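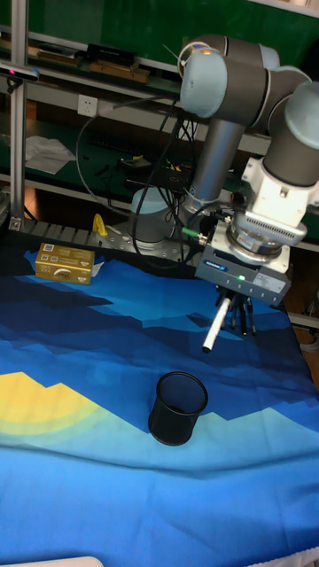 Flendine Lab Course, Unit 2: Gathering Demonstrations
Handout, 2025-08-18

Welcome back! Last unit we talked about what a policy learns from, and now you get to make some of it yourselves, which I think is the most enjoyable part of the course (and the part where people get hungry, so bring a snack).

The task is putting pens into the mesh holder. Each pair records 74 episodes over the two sessions. Start every episode from the home pose, and move the holder a little between episodes, a hand's width or so, turning the pens as well. If the holder always stands in the same spot, the model will happily learn the spot and ignore the holder.

Please keep your fumbles. A pen that catches on the rim and then goes in is a lovely example of recovery, so mark it "recovered" and carry on. Episodes where you bumped the table or forgot to stop recording go in the "discard" folder.

Before next time, read the Mandgate notes on labeling, up to page 39.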